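Walking on a comet: what my numbers say (and what they don't)

Project report, second year physics option, Dedstead College

I picked this topic after reading a short story called Sidomura, where the crew land on a comet and more or less stroll about. I loved the story, but I kept wondering how you'd stroll anywhere that has almost no gravity. So I made up a comet of my own, called it Slanina, and spent most of April doing sums about it.

What I assumed

Slanina is a ball 2,000 metres across, with the same density all the way through and about half that of water. Real comets are lumpy and I know it, but a lumpy one would have meant learning maths I haven't got to yet. My walker has a mass of 90 kg including the suit. I ignored the spin at first and came back to it later (see further down).

The surface gravity comes out at 0.00014 metres per second squared. My walker, who weighs 883 newtons on Earth, weighs a bit over a hundredth of a newton on Slanina. I did that sum three times because I thought I'd lost a power of ten.
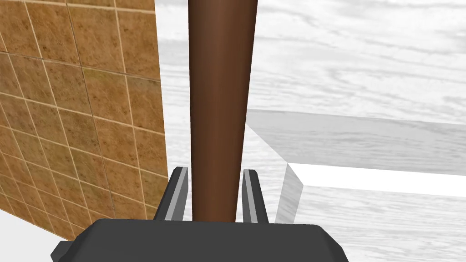

Jumping

Escape speed is just over half a metre per second, slower than I walk to the bus. A normal jump on Earth leaves the ground at two or three metres per second, so anyone who jumps on Slanina has left for good. Even a lazy push at one centimetre per second takes you up about 36 centimetres, and you're off the ground for well over two minutes!

Walking is worse, really. Each step pushes you up a little, and then you hang there waiting to come down before you can take the next one. I tried to work out a sensible walking pace and gave up – there isn't one. The crew in Sidomura would have needed ropes.

Holding on
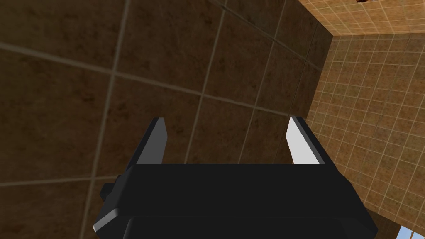

So my last section is about anchors, and I wish I'd left more room for it. A harpoon or a screw pushes you off as hard as you push it in, and with so little weight there's nothing to hold you down while you do it. Gripping something from both sides gets round this. With two parallel fingers on a wide boxy body, like the black gripper above, the push from one side cancels the push from the other, and the walker doesn't get shoved anywhere. It only works if there's a knob of ice that fits in the gap, of course, and if the ice doesn't crumble. I couldn't find a strength for comet ice that I trusted, so I've left that bit blank.

Spin

If Slanina turned once in 18 hours, the outward effect at the equator would take away nearly 7 per cent of the gravity. I expected more. You'd have to spin it up to once in under five hours before loose things drifted off by themselves.

Things I'd change

My first spreadsheet mixed up radius and diameter, and I lost a whole evening to that. I'd also like to try a stretched shape next time, and maybe a denser comet to see when walking starts to work.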